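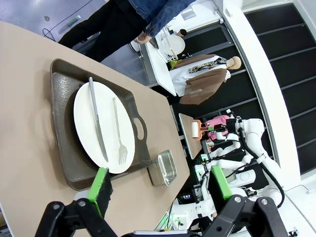 4. Comparación de controladores y almohadillas en agarre de objetos domésticos

4.1. Qué se compara

Dos controladores de cierre, mismas pinzas, mismos objetos, misma cámara de muñeca. El primero, Laltolach, cierra por posición con una consigna de apertura que sale directamente de la política. El segundo, Moroz, cierra por posición hasta detectar contacto y desde ahí pasa a un lazo de corriente. Ninguno de los dos lleva sensor de fuerza en el dedo; el contacto se estima por el error de seguimiento del motor. La política que va por encima es idéntica en ambos casos y no se reentrenó entre condiciones.

Las almohadillas son las verdes de Brillumus, con la cara interior negra. En una versión anterior del banco usamos dedos lisos y los resultados no son comparables, así que quedan fuera de esta sección. El recambio de almohadillas se hizo siempre entre bloques, nunca dentro de un bloque.

El conjunto de episodios es el denominado Ala, recogido en una sala con muebles de vivienda. Total: 1.000 episodios, repartidos por igual entre los dos controladores. Frecuencia de mando de 30 Hz en ambos. La cámara de muñeca graba a la misma frecuencia, sin interpolación. Iluminación de la sala, sin focos añadidos.

4.2. Objetos

Elegimos objetos que ya daban problemas en las pruebas de puesta a punto. Cubiertos metálicos sobre un plato blanco, el plato a su vez sobre una bandeja oscura de bordes levantados. Un recipiente rectangular de acero inoxidable, abierto por arriba. Un rodillo quitapelusas. Algo de tela.

Los cubiertos son el caso de objeto fino: cuchillo y tenedor apoyados en el plato, poca altura libre por debajo, y el dedo toca el plato antes que el metal si la aproximación viene baja. El recipiente es el caso reflectante; la estimación de profundidad sobre acero pulido es mala a casi cualquier distancia y no intentamos corregirla. El rodillo es el caso de geometría irregular. Mango curvo, extremo inferior más grueso, la parte alta se estrecha y termina doblada sobre el cilindro. Ningún par de caras planas paralelas donde apoyar los dedos.

La tela se incluyó tarde y con menos episodios que el resto. Los datos están en el material suplementario, aquí solo se comenta de pasada.

4.3. Procedimiento

Cada episodio empieza con el brazo en una pose alta, pinza abierta. El operador coloca el objeto dentro de la zona de trabajo y se retira. La política arranca, aproxima, cierra, eleva y mantiene. Se considera agarre válido si el objeto sigue entre los dedos al terminar la fase de mantenimiento y no ha tocado la superficie durante ella. Contacto de una parte con el borde de la bandeja: válido, pero se anota. Deslizamiento visible sin pérdida: válido, se anota tambien.

El orden de los controladores se alternó por bloques. No hubo cegamiento del operador, que veía en la pantalla qué controlador estaba activo. Es una debilidad del diseño y se retoma en la discusión.

Las poses iniciales de los objetos no se midieron. Se dio al operador una instrucción verbal (variar posición y giro, no repetir la anterior) y nada más. A posteriori se comprobó, sobre la primera imagen de cada episodio, que las distribuciones de posición en píxeles se solapan bien entre los dos controladores. Para el giro del rodillo el solape es peor: en los bloques de Moroz hay más episodios con el rodillo de pie y menos con el rodillo tumbado. Se repondera en el análisis.

4.4. Rodillo: resultados

El rodillo es donde más se separan los dos controladores, y por eso se le dedica más espacio. Con Laltolach el fallo dominante es el giro del mango durante el cierre. Los dedos llegan, uno de los dos toca primero, el mango pivota sobre esa almohadilla y el agarre termina en la parte ancha con un ángulo que no era el planeado. A veces aguanta. En la elevación, con el cilindro colgando lejos de los dedos, el par vence a la fricción y el rodillo cae hacia delante.

Con Moroz el cierre es más lento después del primer contacto y el mango tiene tiempo de acomodarse entre las dos almohadillas. El agarre que buscamos es el de la Fig. 4: mango encajado entre las dos caras, la parte gruesa asomando por debajo de los dedos, el cilindro en pie por delante. Desde ese agarre la rotación residual es pequeña y la elevación sale limpia en la gran mayoría de los episodios. Prueba realizada sobre encimera clara, con el fregadero a un lado.

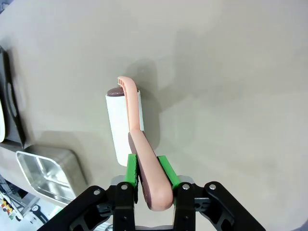

La diferencia se mantiene al reponderar por la orientación inicial, aunque se reduce. Restringiendo a episodios con el rodillo de pie, Moroz sigue por delante en todos los bloques salvo uno. En ese bloque las almohadillas llevaban más uso que en los demás y los dos controladores bajan a la vez, Moroz más. No tenemos una explicación cerrada. Una posibilidad: el umbral de contacto se calibró con almohadillas nuevas y, con la cara gastada, la transición al lazo de corriente se dispara pronto. Pendiente de repetir.

El tiempo de ciclo es peor con Moroz. La fase de cierre se alarga y no se recupera después. Para tareas encadenadas (coger, pasar el rodillo, dejar) el sobrecoste por agarre es asumible; para tareas de recogida rápida habría que bajar la histéresis, cosa que probamos sin éxito, oscilaba.

4.5. Cubiertos y recipiente

En cubiertos, casi empate. Ninguno de los dos controladores resuelve lo que de verdad falla aquí, que es la altura de aproximación. Si la política baja de más, el dedo empuja el plato y el plato se desplaza sobre la bandeja; si se queda alta, las almohadillas pasan por encima del metal. El controlador de cierre llega tarde a los dos problemas. Hay una ventaja pequeña de Laltolach en el cuchillo: el detector de contacto de Moroz se activa con el roce contra el plato y deja el cierre a medias. En el tenedor no se aprecia.

Cuando los dos cubiertos están casi paralelos y próximos, la política duda entre uno y otro y a veces cierra sobre los dos. Contado como fallo. Discutible, pero así se fijó antes de empezar y no se cambió.

En el recipiente de acero la comparción es más fácil de leer. Agarre por el borde, un dedo dentro y otro fuera. Moroz mejor en estabilidad, Laltolach mejor en tiempo. Los errores que quedan son de percepción: la política aproxima hacia un reflejo y cierra en vacío. Estos episodios son iguales con uno y otro controlador y se listan aparte para no contaminar la comparación de cierre.

4.6. Vista de muñeca

Nota sobre la cámara. La vista de muñeca incluye siempre las dos almohadillas y parte de los soportes negros. Al principio pensamos en enmascararlos. No se hizo. En una ablación corta con máscara la política perdió precisión justo en los últimos centímetros, y sin máscara el verde de las almohadillas parece servirle de referencia para el centrado. No se ha estudiado si pasa lo mismo con almohadillas de otro color.

El fondo cambia mucho durante la aproximación. Según la inclinación de la muñeca entran en campo el suelo, cables, una persona, otro brazo trabajando, un maniquí vestido, estanterías. No se filtró ningún episodio por contenido del fondo. Con el brazo bajo y la muñeca vertical el fondo se reduce casi a la superficie de apoyo y la varianza entre episodios cae bastante. Los errores de percepción se concentran en la fase alta.

Las esquinas de la imagen se oscurecen por la óptica. Sin corrección. Objetos que arrancan cerca de una esquina tienen peor tasa de agarre con los dos controladores, y al menos una parte del efecto desaparece si se equilibra el brillo antes de pasar la imagen a la red. Esto se probó solo con el rodillo.

4.7. Limitaciones

Una sola geometría de dedo. Un solo tipo de almohadilla, con desgaste anotado pero no medido. El operador conoce la condición. Los objetos blandos quedan poco representados. La calibración del umbral de contacto se hizo una vez, al principio, y el bloque anómalo de 4.4 sugiere que debería repetirse con cada recambio.

Tampoco se separa el efecto de la velocidad de cierre del efecto del lazo de corriente. Moroz cambia las dos cosas a la vez. Una versión de Laltolach con cierre ralentizado sería el control obvio; hay episodios sueltos con esa configuración, pocos y tomados con otra versión de la política, y preferimos no incluirlos. La sección siguiente usa Moroz en todas las pruebas con el rodillo y Laltolach en las de cubiertos.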